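Sorting and folding at Edwood: your questions

How do I book the laundry table?
Put your name on the sheet by the door, or ring the Edwood desk before noon. Slots last two hours. If you need longer for a big family load, book two in a row.

Do I have to bring my clothes in any order?
No. Most people tip the bag out in one heap and work from there. It is quicker than trying to sort inside the bag.

Where should I start with a big heap?
Pull out the large flat things first, then anything dark, then knits. Small items such as socks and baby vests fall to the bottom and can wait. Keep each pile a hand's width from the next or they slide together again.

Can I work on a bed or the floor?
Yes. Spread a clean blanket or sheet underneath, ideally one in a strong plain colour or a bold print, so small pale and dark pieces both show up. Shake it out afterwards - fluff collects on anything with a texture.

How do I pick out knitwear without stretching it?
Take hold of the ribbed part, near a cuff or hem, and lift slowly. If something else is caught in it, put it down and free the other piece first. Don't pull a jumper out by one sleeve. Never hang heavy knits, as the shoulders drop. Fold them in thirds and lay them flat.

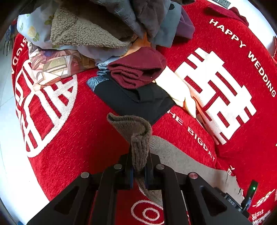
Chathurika Thambiah wrote to us that she leaves all her knits until the very end, when the rest is folded, and finds they crease less that way. That works too, as long as they are not at the bottom under jeans.

What about smooth fabrics that won't stay folded?
Roll them. A slippery top rolled from the hem keeps its shape in a drawer and takes less space.

Can I leave clothes I no longer want?
Clean items can go in the Miah box beside the desk. We take up to 3 bags per household each month. Please no pillows or duvets.

Is there a charge?
The table is free. Hangers are 2 for 50p, and we don't take cards for those.

Who do I contact about something left behind?
Ask for Nilmini Ranasinghe at the desk. Lost items are kept until the end of the following month, then they go in the Miah box.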